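Test : bras collaboratif Burkenon et pince deux doigts, cinq mois en atelier de conditionnement

Rubrique : Matériel / Manutention légère
Publié en novembre 2023

Contexte d'utilisation

L'atelier de Dernedberg prépare des paniers de fruits et légumes pour la restauration collective. Le travail au poste est simple à décrire : un opérateur prend des produits en vrac dans des bacs, les répartit dans des barquettes ou des assiettes de présentation, contrôle l'aspect et pousse le lot vers l'operculeuse. La cadence demandée est modérée, la variété des produits élevée. C'est précisément la configuration où les automatismes classiques donnent de mauvais résultats, chaque changement de produit entraînant un changement d'outillage.

Le bras testé est le modèle 202 de Burkenon, livré avec sa pince électrique à deux doigts et le logiciel de supervision Hover. L'intégration a été confiée à Hartono. Deux unités ont été installées en juin, la première sur la ligne, la seconde sur une table d'essai à l'écart, où l'on met au point les prises avant de les transférer en production. Ce test porte sur les deux.

Mise en service

Le montage mécanique ne pose pas de difficulté particulière. L'embase demande un support rigide ; sur un plateau trop souple, les oscillations en fin de mouvement dégradent la répétabilité bien avant que le bras lui-même soit en cause. Nous avons dû renforcer le piètement du poste de ligne.

Le câblage de la pince est externe sur une partie de sa longueur. Le choix facilite le remplacement mais impose de surveiller la boucle au niveau du poignet : trop courte, elle tire sur le connecteur dans les orientations extrêmes ; trop longue, elle accroche les bords de bacs. La notice indique un rayon de courbure minimal, sans préciser la longueur à laisser libre. Après plusieurs essais, nous avons marqué la bonne position au ruban.

L'installation de Hover se fait sur un poste fixe. L'interface est traduite en français, à l'exception des messages de défaut, qui restent en anglais et renvoient à une annexe PDF. Pour un service de maintenance, c'est acceptable. Pour une équipe de conditionnement, ça ne l'est pas, et nous avons fini par afficher une table de correspondance plastifiée à côté du bouton d'arrêt.

Apprentissage des prises

La création d'une prise se fait par guidage manuel ou par saisie des positions. Le guidage est fluide, avec un effort à fournir un peu plus élevé sur l'axe du poignet. On enregistre un point d'approche, un point de prise, un effort de serrage, puis un point de dépose. Les opératrices et opérateurs ont été autonomes sur cette partie dès la première semaine, sans passer par Hartono.

Le réglage de l'effort est la partie longue. Hover propose des profils par famille de produits, tous trop élevés pour notre usage : le profil « légume ferme » marque la peau des concombres. Nous travaillons désormais avec des profils maison, un par produit et par calibre. Il faut les revoir à chaque changement de fournisseur.

Résultats par type de produit

Concombre. Bonne tenue, à condition d'accepter un produit incliné pendant le transfert lorsqu'il est saisi près de l'extrémité. La dépose à plat demande un mouvement de rotation supplémentaire, que le logiciel ne calcule pas seul.

Piment et petits légumes allongés. Prise correcte par le corps, mauvaise par le pédoncule. L'orientation initiale du produit compte beaucoup.

Tomate. Produit le plus délicat. Les doigts d'origine offrent deux zones de contact étroites. Au-dessous du bon effort, la tomate roule ; au-dessus, elle est déclassée. Des doigts à surface souple existent en option et devraient à notre avis être fournis d'office.

Banane. Satisfaisant à l'unité. Les mains de bananes restent en manuel.

Ce que cela change au poste

Les cinq personnes de l'équipe sont toujours en place. La répartition des tâches, elle, a été entièrement revue, et c'est le point que les documentations commerciales traitent le moins.

Avant l'installation, chacun tenait le même poste pendant toute la vacation, avec rotation à la pause. Le geste répétitif de prise et dépose est aujourd'hui assuré par le bras pour les produits unitaires. L'opérateur présente les produits, surveille, reprend les échecs et contrôle l'aspect. La sollicitation de l'épaule diminue, d'après les retours recueillis en réunion d'équipe. La sollicitation visuelle augmente, et plusieurs personnes décrivent une fatigue d'un autre type en fin de journée. Nous avons raccourci la durée de surveillance continue en conséquence.

Deuxième effet, le rythme. Le bras ne ralentit pas en fin de matinée. L'opérateur qui alimente le poste, si. Dans la configuration initiale, c'est la machine qui imposait l'intervalle, situation mal vécue et source d'erreurs de présentation. Hartono a ajouté une validation manuelle à chaque lot. On perd en débit théorique, on gagne en qualité de tri, et l'équipe a cessé de neutraliser le cycle à l'arrêt d'urgence pour souffler.

Troisième effet, la compétence. Le réglage des prises est devenu une tâche reconnue, inscrite dans les fiches de poste. La prime correspondante a été négociée après l'installation. Il aurait fallu le faire avant.

La table d'essai

La seconde unité sert à préparer les profils sans arrêter la ligne. On y passe les produits un par un, sur plateau nu, avec des contenants de formes différentes pour vérifier les déposes.

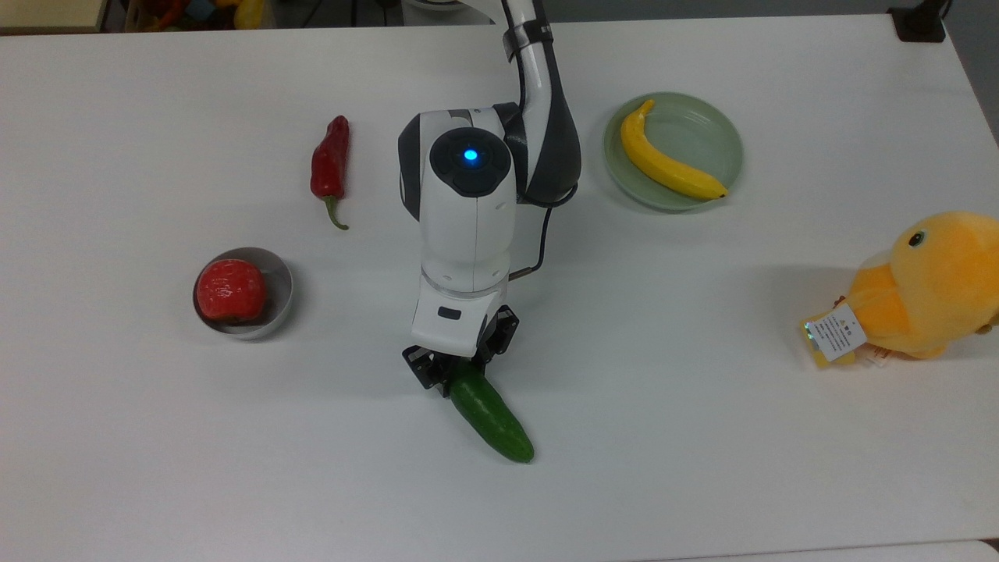 Essai de prise sur concombre, pince fermée sur l'extrémité supérieure. Bol en inox et assiette à rebord à proximité.

Le témoin bleu du poignet est bien placé et reste lisible depuis un poste debout. La finition blanche du bras facilite le repérage des salissures ; les doigts noirs, à l'inverse, demandent une inspection rapprochée au nettoyage. Le passage de câble le long du poignet retient les résidus et nous y consacrons l'essentiel du temps d'entretien quotidien.

Sur ce poste, l'arrêt sur contact se déclenche sans ambiguïté quand la pointe d'un produit long touche le plateau un peu trop fort. Sur la ligne, la même sensibilité provoque des arrêts intempestifs contre les bords de bacs. Les seuils ne sont pas réglables par zone dans la version actuelle de Hover, seulement par programme. Demande transmise à l'éditeur, sans réponse à ce jour.

Points positifs
Guidage manuel accessible à une équipe sans formation en robotique
Poignet compact, utilisable au-dessus de contenants bas
Profils d'effort copiables d'une unité à l'autre
Remplacement de la pince sans outil spécial

Points négatifs
Doigts d'origine mal adaptés aux produits ronds et fragiles
Messages de défaut non traduits
Câble externe exposé, nettoyage fastidieux
Seuils de contact non réglables par zone
Profils d'usine inutilisables en l'état sur le frais

Avis

Le 202 convient à un atelier qui traite beaucoup de références en petites quantités et qui dispose de temps pour constituer ses propres profils. Il convient mal à une ligne où l'on attend un gain de débit immédiat. Prévoir dans le budget les doigts souples, un support rigide et, si possible, un poste d'essai distinct. Prévoir aussi des heures de réglage prises sur le temps de travail : chez nous elles n'étaient pas planifiées, et elles ont été absorbées tout l'été par les deux mêmes personnes.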